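Notebook, January, open afternoon at Arnholm

Got in at 1.40 pm with Italo Gatti. Eusebio Toledo met us and went through the plan: bedding first, then small garments if time allowed. Padeo lent the labels and the spare pads. Visitors were let in five at a time, 25 in all by the close.

Bed station used the dark green cover on the pale sheet. Two-finger grippers, blue ribbed pads. Lint on the cover, so check the pads for fluff before the next session. Spare bedding stays piled on the grey sofa beside the bed.

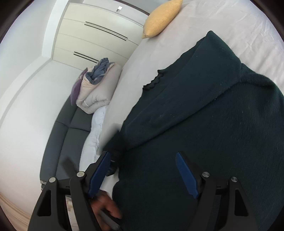

How many folding runs are on file so far?
The log stood at 3273 when we left, and 1028 of those are bedding.

Italo asked whether Valcárcel would take the same setup for their own open day. Eusebio will write to them. Visitors mostly wanted to try the handles themselves, so allow over 5 minutes each next time.

To do: relabel the pad box, copy the log to the Testivance drive, ask about a second table for garments.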